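Gripper swap, round two

18 Mar 2018

So the Brundo gripper finally showed up, after I'd been waiting on it since November, and of course I dropped everything else to bolt it on! Getting it onto the arm took four tiny screws and a lot of muttering (the holes on my Lorente bracket were a hair off, so out came the file).

I've been using the Nerel suction cup up to now and I do love it for boxes. Anything bumpy, though, and it just hisses at you. Two fingers should be a lot kinder to fruit, which is mostly what I want to pick up anyway. The catch is that I have to care about angles again, and my old controller settings are way too jumpy for it. I knocked the speed down to 18 percent and that feels about right for now.

I also moved the little camera onto the wrist, and I'm still fighting the cable. Too much slack and it swings, too little and it tugs when the arm turns.

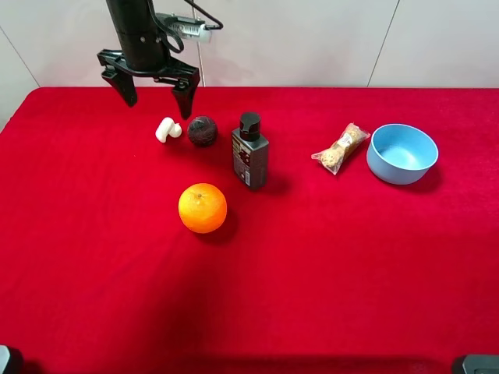 Fingers open over the red cloth, with an orange, a bottle, a bowl and some snacks to choose from.

Next up is softer fingertips. I've got a sheet of rubber from Skarkent sitting in the drawer, so I'll cut some pads and post the results when they stay stuck on.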